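Small Drawers, Big Claims
Gallery, updated 06/04/2023

Every storage blog says the same thing: get a little drawer cabinet, put it on the counter, and the mess goes away. I've bought into that twice and the mess is still with me. So these pages look at tabletop drawers without the sales talk. The Vallo, at 60 dollars, gets a page to itself. Click through if you want finishes and prices, but don't expect me to cheer.

Light wood, black metal handle, upper drawer partly open and empty. The grain on the top and side panels looks like oak, and I'll grant it's a handsome box. Drawers always look their best with nothing in them. The side walls are thin wood, so I'd want to see one after a year of batteries and takeout menus before I called it storage.
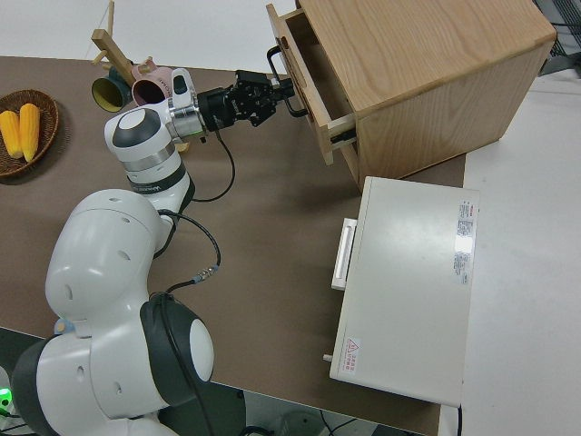
Skundulton wrote in to say that thin sides are fine and it's the bottom panel that gives out first, usually in August when the humidity gets into it. Could be. I've had bottoms sag and I've had sides split, and I'm not ready to blame the weather for either.

On handles I'm a bit less grumpy. A metal pull you can get your fingers behind beats a cutout or a knob that spins. Whether the screws stay tight is another matter, and the listings I've read never mention it.

Next page: the Vallo, with the drawers full.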